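# Household and Shop-Floor Chores as Tasks for Two-Armed Robots: Term Report

Submitted by Dennis Lyimo and Godfrey Mosoti
Applied Automation, second-year project course, Coldale

## 1. Purpose of the Report

The project course asks each team to select one claim commonly made about automation and to test it against evidence. Our team selected the claim that general-purpose robot arms are now able to take over simple chores in homes and small shops. The report covers the sources we read, the task we chose to study in detail, the trials we ran during October, and the conclusions we believe the results will support.

We limited the subject to chores performed at a table or counter. Floor cleaning is excluded. Machines for that purpose have been sold for many years and raise a different set of questions, mostly about navigation. Cooking with heat is also excluded for safety reasons.

## 2. Background

A chore is usually described by its result: the table is cleared, the fruit is sorted, the shelf is stocked. A person who is told the result can normally work out the steps. A machine must be given the steps or must have learned them from earlier demonstrations. Much of the recent progress in the field comes from the second method, in which a person guides the arms through a task many times and a control program is trained on the recordings.

From our reading we separated chores into three groups.

| Group | Typical work | Main difficulty |
|---|---|---|
| Rigid objects, fixed places | Stacking boxes, loading a tray | Accuracy of position |
| Rigid objects, changing places | Clearing cups, restocking a shelf | Finding and approaching the object |
| Soft or irregular objects | Folding cloth, sorting fruit | Grip force, varied shape |

The first group has been handled by industrial equipment for decades, provided that the surroundings are arranged for the machine. The second group is where most current demonstrations are found. The third group remains the hardest, and it contains a large share of what people mean by housework.

## 3. Selection of the Task

We chose to study the sorting of small fruit on an open tabletop. The task belongs to the third group, it requires no special tools, and it resembles work done both in a kitchen and in the preparation area of a grocery store. It is also a task any reader of this report will have carried out by hand, which makes comparison easy.

Three kinds of difficulty are combined in it. The pieces differ in size, so that one grip width does not suit all of them. They differ in shape, and a strawberry lying on its side must be approached differently from one that rests flat. Finally, ripeness has to be judged, mainly from color. A person sorting berries makes this last decision without noticing that a decision has been made.

The work surface is deliberately plain. Pieces are laid out without any pattern, and the arms are expected to deal with whatever spacing results. We considered using a grid with one berry per square, as was done by an earlier team, but decided that a grid would turn a household chore back into a factory one.
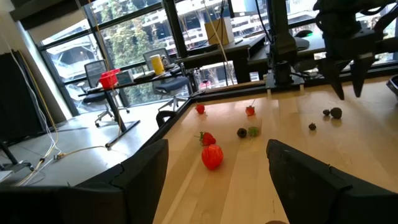 *Figure 1. Strawberries and dark berries spread over the work surface, with one pale green unripe berry toward the middle. View from the wrist of one arm; the gripper of the second arm is at upper right.*

The spacing of the pieces matters more than we first expected. A berry standing alone can be approached from any side. Where two dark berries lie side by side, a wide finger may push the second one while closing on the first, and the arm must either choose an angle that avoids the neighbor or accept that the neighbor will move. The control program we used had no rule for this. It relied on what it had absorbed from the demonstrations.

## 4. Method

Demonstrations were recorded by both authors. We collected 448 in total, each consisting of one berry picked up and placed in the correct container. The program was then trained by the course laboratory using its standard settings, which we did not alter.

For the trials, the program was given 77 picks under supervision. A pick was scored as successful only if all of the following were true:

- the berry was lifted clear of the table at the first or second attempt;
- it was released inside the correct container;
- no visible damage was found on inspection afterward.

Picks that failed were placed in one category only, according to the earliest fault observed. If a berry was crushed and then also dropped, it was recorded as crushed. Godfrey Mosoti kept the score sheet, and Dennis Lyimo inspected the fruit. The two roles were kept separate throughout.

Daylight was not controlled. The blinds question was discussed with our course supervisor, and it was agreed that a chore robot which needs the blinds closed would be of limited use to a household.

## 5. Results

Of the 77 picks, 53 were successful and 24 were not. The failures were distributed as follows.

| Earliest fault | Number of picks |
|---|---|
| Missed or lost the berry after two attempts | 11 |
| Visible damage to the fruit | 8 |
| Placed in the wrong container | 5 |
| Total | 24 |

Small berries accounted for most of the missed picks. The fingers tended to close slightly above the widest part, and the berry slid out and rolled. Damage was found mainly on ripe strawberries held from the sides. Strawberries with the leaves still attached were handled better in our trials, although we did not collect enough of them to state this as a finding.

Four of the five wrong placements involved unripe fruit. Unripe pieces were uncommon in the demonstrations, and it is likely that the program had too few cases to learn from. This could be corrected with additional recordings and should not be treated as a limit of the equipment.

Speed was also recorded. The mean time for a successful pick was 23 seconds. We did not carry out a formal timing of a person doing the same work, but either author can sort a full tabletop of berries before the arms have finished the second one.

## 6. Shop-Floor Comparison

In order to set the results beside a working site, the team visited the Custden packing room of Pollarbridge, a regional produce supplier, on a Saturday morning. The visit was arranged through the course office. We were shown the line on which punnets are filled and checked.

The shift lead explained that the site uses automatic weighing and lidding. Sorting is still done by hand. Two reasons were given. The first is throughput, since a slow station holds up every station after it. The second is that staff on the sorting line perform several duties together: they remove damaged fruit, turn pieces so that the better side faces up, notice mold, and report when a delivery has arrived too warm. A machine that performed only the picking would leave the remaining duties to be assigned elsewhere.

We consider this second point to be the most useful thing learned during the project. Our trial measured a single action. The job as practiced in Custden is made up of many, and several of them have never been written down.

## 7. Limits of the Study

The number of trials is small, and all were carried out at one table with one type of gripper. Softer finger pads are available and would probably reduce the damage figure. We requested a set, but it could not be supplied within the term. The fruit was purchased in several batches, and firmness varied from batch to batch in a manner we had no means of measuring.

It should also be noted that the persons who recorded the demonstrations were the same persons who judged the outcome. An independent inspector would have been preferable.

## 8. Conclusions

On the evidence of our trials, a two-armed robot trained by demonstration can sort small fruit on an open table, but not at a rate of success or speed that a household or shop would accept. Just under one third of the picks failed. A person who damaged or misplaced fruit that often would be asked to stop.

The claim we set out to test is therefore not supported for soft and irregular objects at the present time. For rigid objects in changing places, our reading suggests that the position is more favorable, and we would encourage a later team to examine cup clearing or shelf restocking using the same scoring rules.

## 9. Recommendations for the Next Team

1. Record more demonstrations containing unripe and damaged fruit.
2. Reserve the soft finger pads in the first week of term.
3. Score berries lying in contact with one another separately from those standing alone.
4. Arrange for inspection by someone outside the team.
5. Obtain a timed comparison with a person working at a normal pace.

The score sheets and the inspection notes are stored with the course office and may be consulted on request.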